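The line for the Stotasik open day started at the loading door on Saturday morning and bent past the bike rack. By the time I got in, Benjie Gatchalian had already given his talk twice and was hunting for a glass of water.

He has been running the training floor since the company moved to Rekville, and he talks about it the way some people talk about their garden. "Come look at this," he said, before I had my notebook open. "No, really, come look, you'll want to try it."

What he wanted me to try was a pair of hand-held grippers. They are the same jaws that go on Prumetti, the two-armed machine Stotasik is teaching to handle clothes and other soft things, except that a person holds them. You squeeze, the jaws close. You pick something up, turn it over, put it down, and the movement gets recorded so the robot can learn from it.

"Everybody thinks we sit and type instructions," Gatchalian said. "We did some of that years ago. Now we mostly do chores! We do chores all day long, with these on the ends of our arms."

The chores are small. Somebody picks up a piece of fabric, shakes it out, passes it across, lays it down, and starts over. The library for soft items stood at 1,376 recordings on the morning of my visit, and Gatchalian wants it at 4,000 before the next version of Prumetti is trained. I asked if that got dull.

"It can," he said, laughing. "Around three in the afternoon it can. But then the cloth does something weird, it folds in on itself and you have to think how to get it back, and you're awake again. A box is a box every time. Cloth has moods."

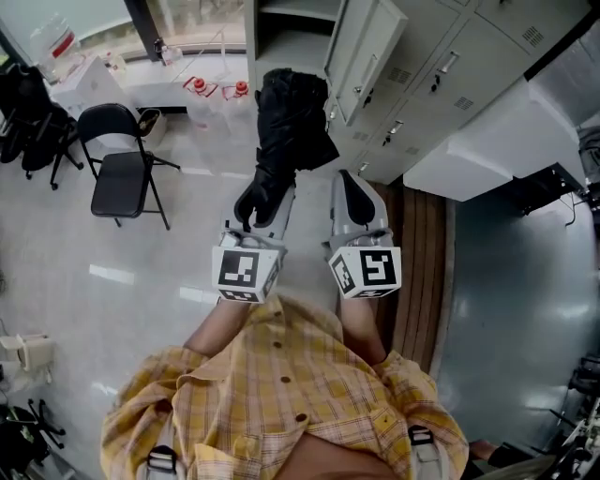

Both grippers at work on the training floor, with a soft black item held in the left one.

The white cubes on the grippers got the most questions from the kids in my group. Gatchalian clearly enjoyed this part. He held one up and turned it slowly so that everyone could see the black squares change from side to side. The patterns let the software work out where each gripper is and which way it's tilted, he explained, and a girl near the front asked what would happen if you covered one with your thumb.

"Then it gets lost for a second," he told her. "Same as you would if I put a hand over your eyes. So we learn to keep our thumbs out of the way."

She got the first turn. She dropped the cloth, picked it up, dropped it again and then got it across to the other gripper, and people clapped. Her dad took longer.

My own go was humbling. I had figured that squeezing a handle would be easy, and the squeezing is. What's missing is the feeling in your fingertips. I kept closing the jaws on air, a little short of the edge I was aiming for, and when I finally had a corner I gripped it as if it might run off.

"You're strangling it," Gatchalian said. "Relax your shoulders. Everyone does that."

After a few minutes it did come, and I was sorry to hand the things back.

Prumetti itself was shown in the next room, working through a bin of dish towels. It was slow, slower than I'd expected, and on one towel it pinched two layers at once and had to let go. Then it tried again from the other side and got a clean fold, and I'll admit I cheered along with the rest of the room.

I asked Gatchalian which parts of that had come from him.

"That second try, coming in from the side? That's how I do it," he said. "Layug's crew does it different, they go from the top." Layug is the company's other site, and the two floors swap recordings every week. "I can usually tell whose move I'm watching. It's a strange feeling, seeing your own habit on a machine. I like it a lot."

He hopes to have Prumetti pairing socks by August. Socks are harder than towels, he said, because they stretch and because one always hides inside the other. He was starting to explain how he turns them right side out when a new group came through the door, and he waved them over to the grippers.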